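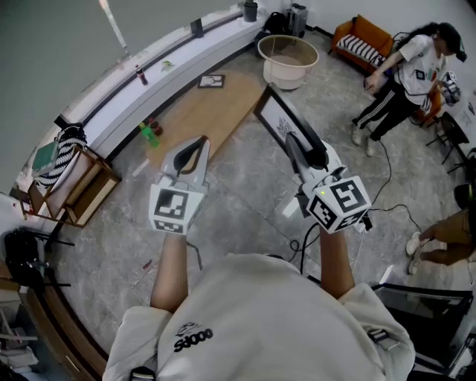
4. Building and using the grippers

4.1 What we set out to make

We wanted a pair of hand-held grippers that a person could pick up and use with next to no training, so that the motions they recorded could later be replayed on an arm. We had a shared workshop two evenings a week, one decent printer between us, and a budget that Delia Figueroa kept describing as "lunch money". I'd built one gripper before, badly, for a project called Nunano, and most of the choices below come from being annoyed at that one.

The Nunano gripper was heavy at the front. You'd hold it for a few minutes and your wrist would start to droop, and the droop went straight into the recordings. So the first thing Nahuel Orellana did was move the trigger linkage back into the handle — a fiddly job that cost us most of November — and after that the whole thing balanced just ahead of the index finger. The printed parts take 26 hours on our machine if nothing goes wrong. Something usually goes wrong with the left shell, which has a long overhang we never managed to design out.

Each gripper has its own camera, and carries a marker cube as well so that its position can be checked from outside. I was against the cubes to begin with (they catch on sleeves, and I still think they're too big) but Shahnaz Herath pointed out that the camera track alone drifts whenever you bring the gripper close to something plain, like a blank wall or a blind. She was right, and I've stopped complaining, mostly.

4.2 Fingers

We went through a silly number of fingers. The first ones were rigid and flat and simply pushed light things over. The second set flexed nicely but twisted under load, so a frame picked up by one corner would slowly swing round. What we ended up with is a flat, upright finger that bolts to a small plate on the housing, and the plate is the part I'm proudest of! You can change a finger in a couple of minutes without opening the shell or touching the camera, and the calibration survives it.

The opening at the tips is 115 mm. That's enough for a bottle and for the edge of a picture frame, and not enough for most of the other things people tried to pick up.

4.3 Cables

The grippers are wired. We did try a battery version, called Vostora on the parts list and ruder things in the workshop, and it dropped enough data that we went back to cable within the week. Wires are a nuisance when you're moving about a room, and you learn to flick them out of the way with your foot. Baltasar Painemal added a strain relief at the handle after the second torn connector. It's a cable tie through two holes and it hasn't failed yet.

4.4 Recording in a furnished room

For the recordings we used ordinary objects and asked people to move them between surfaces in whatever order felt natural. Picture frames were the main thing. They're thin and flat, they need to be stood up properly at the end, and they show up every bit of slop in the finger mount.

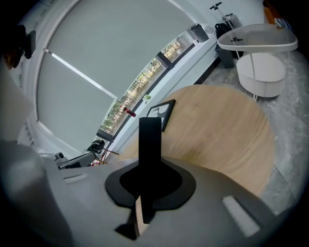
Did the frames need a different finger from the bottles?
The same flat finger did for both, provided the operator gripped a frame near the middle of one side and kept the wrist level while setting it down.

We kept 143 recordings after throwing out the ones with dropped frames or a lost track. Nicanor Quiroga went through them by hand, and his notes are the reason we know that most of the bad ones came from the first few minutes of somebody's turn. People squeeze too hard when they start. After that they relax, and the grip trace gets much smoother — you can see it without any statistics at all.

One thing I'd change is the trigger spring. We chose it on the bench, with the gripper clamped, and it felt lovely. Held out in front of you it's a bit too stiff, and the smaller-handed among us ended up using two fingers on it. Softer springs are on order.

Figure 4. Hand-held grippers in use during room recordings.

Last updated: 1 February 2026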